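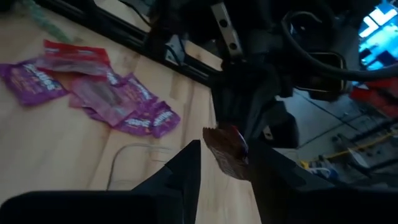
Most party favor bags go wrong at the buying stage, well before anyone starts filling them. People pick up one big bag of mixed sweets, a pack of toys and a roll of stickers, then find that the numbers don't match and half the bags end up different from the other half. Work out the contents of one bag first and multiply. Candy in small sealed packets is the easiest filler to plan with, and if you tip the packets out on a wooden table you can sort them by kind before you pack anything. Unwrapped sweets stick to paper and pick up lint from small toys, so leave those for the party table.

This page covers plain paper bags for children from the age of 6 up. For younger guests, skip the candy and ask the parents what they would like instead.

What you need

Small paper bags with a flat bottom
Sealed candy, two packets per bag
One small toy or pencil per bag
One sheet of stickers per bag
A hole punch
Thin ribbon or kitchen string
Card for name tags
A shallow box to carry the finished bags

Step 1. Fix the guest list

Write down every child who has said yes, then add two. Siblings come along more often than you would expect, and a spare bag is easier to deal with than a missing one. My last list had 17 names on it, so I made 19 bags. Both spares were gone before the cake was cut.

Ask about allergies when you collect the replies. Keep the outer bag or box the candy came in until the party is over, so that a parent can read the ingredients. Small packets often have the list printed too small to be useful, and some have no list at all.

Step 2. Make one sample bag

Fill one bag completely and close it. If the top won't fold down flat, the bag is too small or the toy is too big. Check this before you buy the rest. I once bought bouncy balls that fit the bag well enough but rolled it over every time I put it down.

Step 3. Cut the ribbon and tags

Cut all the ribbon at once. Wrap a piece around a book to get the length, then keep winding and snip through the whole bundle. For tags, fold the card in half twice and cut along the folds, which gives you 4 tags from each card. Write the names before you punch the holes, or you will punch through somebody's last letter.

Long names need the tag turned sideways. Sandamali would not fit across mine, even in small writing.

Step 4. Fill in rows

Open all the bags and stand them in rows. Go down the rows with one item at a time: toys first, since they are the heaviest, then candy, then stickers standing upright against the back. Finish one item before you start the next. If you have to stop, leave the item you were working on next to the last bag you filled.

Check each bag from above when the row is done. A missing sticker sheet is easy to spot at this point and a nuisance to find once the ribbon is tied.

Step 5. Close the bags

Fold the top over twice, punch two holes through the fold, and thread the ribbon from back to front. Put the tag on before you tie the bow. A single bow is enough. Double knots mean a line of children asking you to open them.

Step 6. Store and carry

Pack the bags upright in the shallow box, close enough that they hold each other up. Keep the box in a cool room. Chocolate softens quickly in a parked car, so if the party is in September or earlier, carry the box inside with you and put it in the shade.

Hand the bags out at the door as children leave. Set the spares to one side with blank tags and keep a pen with them.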